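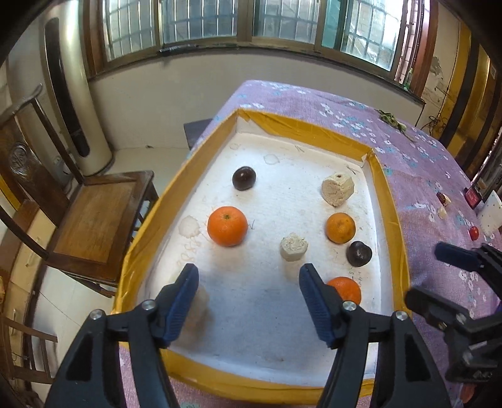
Our project was teaching a robot to sort snacks by doing it ourselves first, with a gripper in each hand. Adaeze Haruna and I took turns, and wow, my first 10 tries were clumsy!

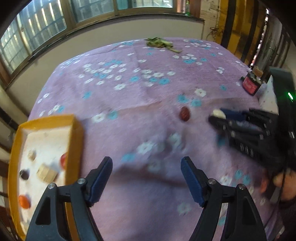 Date on the cloth, pale piece in the right-hand gripper.

We use cookies to improve your visit. Accept | Settings

Round things were my nemesis – you have to come in low and squeeze slowly. Hongjun Cheng wanted 50 clean demos before training, so we kept going (my wrists hurt).

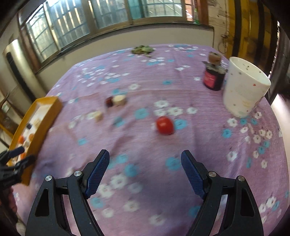
Cherry tomato between the open fingers.

Next up is training, and I can't wait!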